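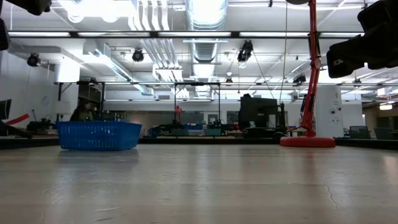 I think we record too many demonstrations and throw out too few. Last January our group at Toketti had 2000 remote-control runs of one task, putting small parts in a basket, and we were proud of the number. Then Mamta Mittal watched a batch of them. In 41 the operator had stopped halfway, backed up and tried a new grip. The policy learned to hesitate in the same spots.

Kuldeep Jaiswal wanted to go to 3000 and let the average sort it out. I disagreed then and still do. A person driving an arm through a headset gets tired after about 23 minutes, and tired runs look fine in a spreadsheet. Moving the arm by hand is slower, but you feel a bad approach in your wrist and start over.

My rule now is short sessions, one operator – and delete the bad ones the same day.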